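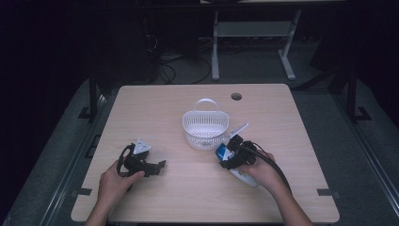 An empty white basket on a pale wooden table.

Harriet Greenberg bought her first kitchen table secondhand in Rincombe and kept it through two moves. It wobbled the whole time. When she went looking for a new one in July, she found that plain tables had become hard to buy. Most came as part of a set, with chairs she did not want.

Birger Strömberg repairs furniture in the same town and sees the results. People bring him old tables and ask for new legs or a fresh top – work he used to do twice a year. He charges by the hour and has a waiting list of 10 customers.
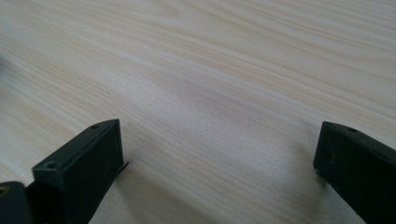

Fine grain lines run across a light tabletop.

His advice on care is short. Wipe up spills, use a mat under hot pans, and leave small scratches alone. Greenberg kept her old table in the end. Strömberg fixed the wobble in an afternoon.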